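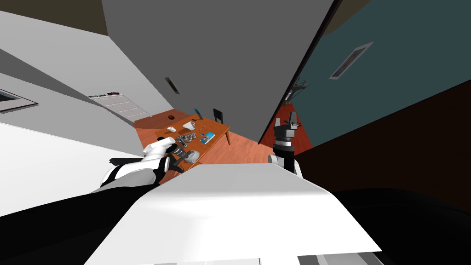 *Issue 38*

Hello again from planner land! I've spent most of May inside Flornomix, our grasp planner, and these are renders from the Skeston sim room (tilted horizon and all, I like the robot's own view). The messy table is my favorite test. Left gripper has a small dark thing in its fingers right at the table's near corner, with the tool pile just behind, so the collision checker gets plenty to chew on. I bumped the planner to 3,000 samples per query and my laptop fan noticed.

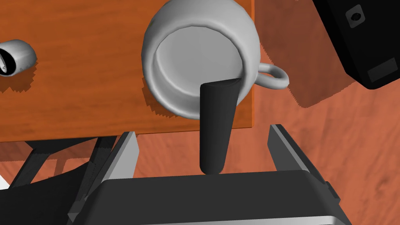 *Pornimell Robotics Club, Software Team*

Mugs! One upright, one tipped on its side, and I want the same pose estimator to handle both. Handles hanging out past the table edge are great for us, by the way – lots of clean floor behind them for the segmentation. Next up is a batch of 200 random mug poses.
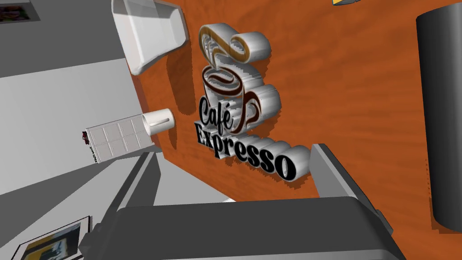

## Signs and other troublemakers

The "Café Expresso" sign has chunky 3D letters, and its collision mesh came to 3,278 triangles before I simplified it. I'm still tuning the finger clearance next to that last "o".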